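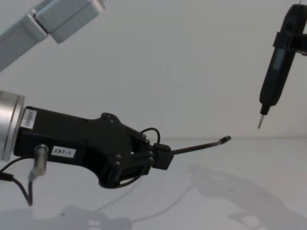
Label reads 297-1

Fillton Community Boards > Home & Shop > Labeling stuff

drybrush_k
What are people using for asset labels these days? I have 400 to do for the Ildale shop before April and the last batch started peeling at the corners. Plain white, black text, number only.

oxcart77
Thermal transfer on polyester. Paper is a waste of time anywhere near oil.

mudlark
Paper is fine if you put clear tape over it. Mine have been on 3 years at the Fellport place.

oxcart77
Tape yellows and the edge picks up dirt. We pulled 327 of them off last summer and it took two days with a scraper.

drybrush_k
No tape then. Does anyone bother with a dash number? Boss wants 112-1, 112-2 for parts of the same unit.

halfpint
We do. Main number for the unit, dash for the piece. Makes the spreadsheet longer but you can sort it.

mudlark
I'd skip it. People write down the first part and leave off the dash, then you have 2 things with one number.

halfpint
Never had that happen here.

drybrush_k
Going with polyester and the dashes. Pathirana quoted me a roll price, will post when the order shows up.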